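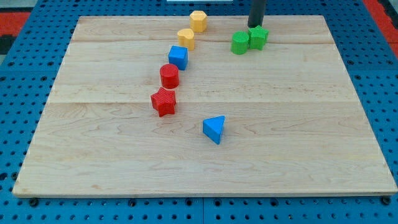 The block cell at Trikwood, Stukunley

Trips > Workshops and Labs > Stukunley

I had the Trikwood open day on my list for months, and I went for the big saws. I ended up spending most of my visit at one table with a robot and a handful of toy-sized blocks, and I'd go back tomorrow.

The cell is called Tanden. It's a single arm with a black gripper that comes straight down over a maple board, and the board lies on a bright blue pegboard top full of holes. Hexagon, heart, cube, cylinders, stars, a triangle, all in plain strong colors. When I walked up there was a line of five running back across the wood, a blue triangle off by itself, and the gripper down over a green star with a green cylinder right next to it. That's a tight spot! The two were nearly touching, and I leaned in like it was a ball game.

Milagros Daza looks after the cell, and she was happy to talk about the dull parts, which are the parts I like.

Setting it up

She starts with the board. Trikwood makes these in its own shop from glued-up planks, and you can see the seams running straight across. Milagros runs a fingernail over each seam before the board goes anywhere near the arm. If she feels a step, back it goes to the bench. Maple moves with the weather, she told me, and January is the worst month for it, when the heating dries everything out. This board was on its second sanding. I love that a robot cell has a season.

The pegboard does the locating. Every fixture in the cell has a hole address written in a notebook, so if someone takes the board out for cleaning it can go back to the same place. Then comes the height check: the arm goes down slowly over a few spots on the bare wood, she slides a paper strip under the tip, and she writes down where it starts to drag. Near edge, far edge, middle. She redoes the whole thing if the far edge has changed since last time, and she doesn't trust a corrected number until she's seen it twice.

The blocks get looked after too. The stars have fine ridges all over, and dust settles in there. She brushes them with a soft dry paintbrush and never uses oil, after a bad week when somebody polished the whole set with furniture wax and the gripper kept losing its hold.

The notebook

I got to page through it. Every pick that goes wrong gets a line, with the block, the position and a guess at the cause. The line numbers had reached 167, and there are some good ones. "Heart, rolled away, found under bench." "Star, grabbed the cylinder as well." One just says "my elbow."

She inspects the gripper every 500 picks: wipe the tip, look for nicks, check the screws, try the hose by hand. The hose is the part that wears. It bends at the same place each time the arm reaches for the back of the board, and the last one split after 19 days. She showed me the old one, with a crack so fine I had to bend it to see anything. The fix was a longer loop and a clip moved up the arm. The new hose had done 370 picks without trouble when I was there, and she was pleased but not ready to call it solved.

I asked if she ever gets bored of it. She said she gets annoyed with it, and that's different. Then she went back to watching the gripper, and so did I.

If you go

Trikwood is on Gallardo Street, down the hill from the station — the entrance is at the back, past the lumber racks, and the sign is small. Go early if you want to talk to people. By midafternoon there were kids three deep at the table (quite right too) and I couldn't see a thing. Wear closed shoes or they won't let you in the saw room. The saws are great, by the way. I did get to them in the end, with ten minutes left, and I owe them a proper visit.

The coffee comes from an urn and there are good almond cookies. Parking is free but the lot is gravel and had some deep puddles.

Posted Nov 14, 2020 | Contact | All text copyright the author | Back to top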